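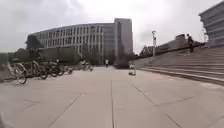
Flunari 4 reviewed: a local planner for people who have to live with their robot

I have been putting off writing this one, mostly because every time I thought I had made up my mind about Flunari 4 I found another menu, and partly because I wanted a full season of outdoor driving on it before I said anything in public. I started in August, on a campus route with a lot of open paving, and I have come to like it very much, with some grumbling that I'll get to.

If you haven't met it before, Flunari is a local planner with a tuning tool attached. It takes your costmap and your global path, rolls out a bundle of candidate trajectories, scores them, and hands the winner to your base controller. Plenty of packages do that. What you pay for (and you do pay, the license is per robot) is the tuning tool, which lets you scrub back through a recorded drive and see every candidate the planner threw away, with the score broken down by term. I can't tell you how many evenings that would have saved me on my last project!

Setup

Installation took me a long lunch. The base driver is a Trustoter build, and Flunari picked up its odometry and velocity limits without any fuss. The camera side was slower. I run Vass for segmentation, and the bridge between the two wants class labels in its own order, which is written down in exactly one place, at the bottom of the release notes. Once I had that sorted, free space came through cleanly and I could start driving.

The default is 2000 samples per cycle, and on my little onboard computer that was too many. I cut the lateral spread before I cut the sample count, and I'd suggest you try it in that order too, as the paths stayed smoother that way.

Close to things

Plazas look easy until you start listing what people leave on them. A covered scooter or cart is a lovely test, all soft folds with a dark wheel poking out at the bottom, and a segmentation model may have its own ideas about where the cover stops. Flunari lets you give each class its own inflation curve, so I can keep a generous berth around anything draped and still pass fairly snugly along a planter kerb. Stairs get their own setting as well. I have mine on the most cautious one and I intend to leave it there. 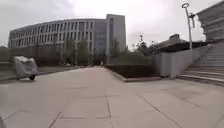
Out in the open

Wide, empty paving is where my old planner used to wander. With nothing nearby to score against, all the candidates look equally good, and the robot would drift off in a gentle curve like someone reading their phone. Flunari has a heading persistence term for this, and at 40 it held a line beautifully for me. At the default of 11 it still swayed a bit.

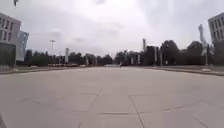 The other thing I watch for out there is slab joints. A long dark seam in pale paving can come back from perception as a thin obstacle, and then you get a planner making a polite detour around a line. The speckle filter in version 4 takes a minimum width, and setting it by replaying old logs was the most pleasant hour I spent with the whole package. Do be careful with it, though, as a thin post can be narrow too, and I ended up applying the filter only to points at ground height.

Grumbles

The replay view eats memory. Long logs have to be chopped up first, and the chopping tool is a separate download. Parameter names changed between versions with no migration script, so if you are coming from an older release, set aside an afternoon. And the recovery behaviors are thin: stop, back up, rotate, try again. Brasley does this part better, with a proper behavior tree you can edit, and if your routes are crowded and you get boxed in a lot I would look there first. Brasley's log viewer is dreadful, mind you.

Would I buy it again? Yes, for one or two robots on outdoor routes, where you are the same person who tunes it and walks behind it. For a bigger fleet I'd want to see the migration business fixed before I signed anything. I've asked support about that and they were friendly and vague.

Updated Sun 7 November with the note on the speckle filter.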